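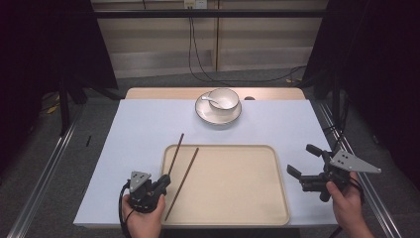

Cup, saucer and the big beige tray, chopsticks on the left.

Kunley stovetop coffee pot, two cup – quick review

Had mine since May so figured it's time. Short version, good coffee, annoying handle, would buy again on sale.

Bought it to replace an old Kyriakidis pot that finally lost its gasket. Couldn't find the right size anywhere, three shops, gave up. The Kunley was $26 at the kitchen place in Tolledden, marked down. Full price I'd have thought twice.

Coffee first. Strong, no grit, decent colour. Takes a medium grind, don't go finer or it spits out the side and you'll be scrubbing the stove. Low heat, lid up, pull it off as soon as it starts to gurgle. First few brews tasted like tin. Ran plain water through it a couple times and that went away.

Two cups is generous. Two very small cups, maybe. If you drink out of a mug it's a one person pot, so go up a size if there's a pair of you.

The handle. Gets hot on gas, the flame licks right up the side even on my smallest burner. Fine on electric at my sister's. I keep a folded tea towel by the stove now. Also the knob on the lid came loose in the frist week and there's no way to tighten it without a really short screwdriver.

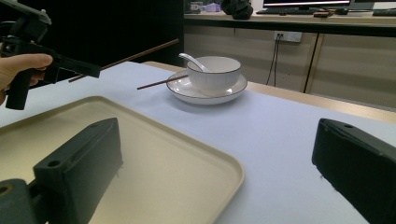
Tray again, closer in. Cream plastic, low rim.

Cleaning is easy – rinse, wipe, leave it apart to dry. No dishwasher, the booklet is firm on that. I forgot once and the bottom half went grey and chalky. Still works, just ugly. Spare gaskets come in the box, which is more than Kyriakidis ever gave me.

Pours well. Little dribble if you fill it past the valve but thats on me.

Would I pay full price? Probably not. On sale yes, and get the bigger one.

Comments (3)

Brenda Hartley: Same trouble with the knob! Dab of thread glue fixed mine, has held all year.

Thanasis Tzanetos: does it work on induction?

Prodromos Gavalas: Not mine, Thanasis, needed the adapter plate. Slow but it gets there.

Recent reviews
Gestuscombe hand grinder, six months in
Milk frothers under $18
Kettles that don't scream

Contact | © 2024 Evangelia Alexiou | Back to top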